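In Defense of the Slow Reply

My aunt Amarachi Ekwueme still answers letters by hand, and I have been thinking about her a lot this winter, mostly while staring at my inbox (3,000 unread, and yes, I know). She'll get a letter on a Tuesday, read it twice over tea, set it by the bread box, and write back when she has something to say. Sometimes that takes her 3 weeks. I have never once felt ignored by her.

Somewhere along the way the rest of us decided that a message has to be answered the minute it lands, and I think we're poorer for it. I get "Sounds good!" from people I love dearly, and I send it right back to them, and at the end of the day I couldn't tell you what it was that sounded so good.

My old neighbor Nevzat Yurt used to wait a day before answering anything that made him mad, and another day if it made him very happy. I thought that was silly when I was younger and lived on Prellmont Street with my phone practically glued to my hand! 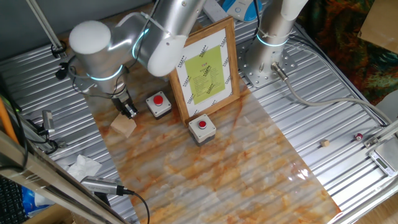 Now I try it myself, one evening a week, with the phone in a drawer and a real pen. My letters are messy and too long, and I wander off into what I had for supper. But my friends write back, a page or two at a time, and I can hear their voices in it. I'd wait a month for that, gladly.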